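Assembling and Checking the Tula Plastic Step Stool

These instructions apply to the Tula four-leg stool supplied to reading rooms and common areas at the Campbell building. Staff who unpack, assemble or inspect a stool should follow the steps in order. Allow 23 minutes for a first assembly.

Before You Begin

Confirm that the carton label shows item number 3841. The carton should contain one seat, four legs, four foot caps and one folded instruction sheet. If any part is missing, close the carton and return it to the Drutitz supply desk. Do not substitute legs from another stool, as earlier deliveries from Ukomach used a slightly narrower socket.

Prepare the Work Surface

Choose a table that is level and large enough to hold the seat with space on every side. Cover it with a clean cloth. The cloth protects the top of the seat, which scratches easily when it is turned under pressure. Let the cloth hang past the near edge so that it does not ride up during work. Remove grit and staples before laying the seat down.

Assemble the Stool

Place the seat upside down on the cloth, with the ribbed underside facing you. Check each corner socket for leftover molding material and trim it if necessary. Set the first leg into its socket and press straight down until the shoulder of the leg meets the frame. Repeat at the opposite corner, then fit the remaining two legs. Fit a foot cap to each leg and push until it is fully seated.
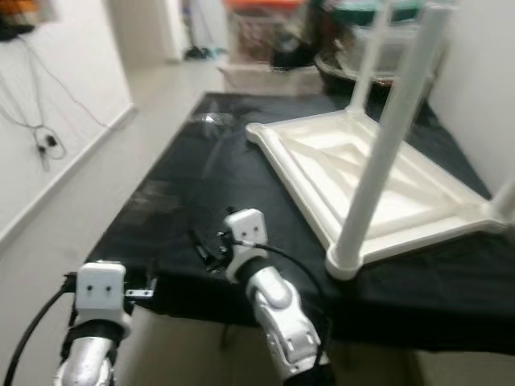

Figure 1. Stool or small table upside down on a cloth-covered table, legs pointing up.

Do not strike the legs with a hammer. If a leg will not enter its socket by hand, remove it, turn it a quarter turn and try again. A leg that still does not fit should be set aside and reported.

Inspect the Legs and Frame

With the stool still upside down, hold each leg near the foot cap and move it gently from side to side. A small amount of flex is normal. Movement at the socket is a fault. Look along the diagonal ribs for cracks or pale stress marks, paying particular attention to the points where they meet the frame.

Turn the stool upright on the floor and press on each corner of the seat. The stool should not rock. Check again on a second area of floor before recording a fault.

Load Limit and Care

The stool is rated for 100 kilograms. Wipe it with a damp cloth and mild soap. Repeat the inspection every 26 weeks and enter the result on the equipment sheet.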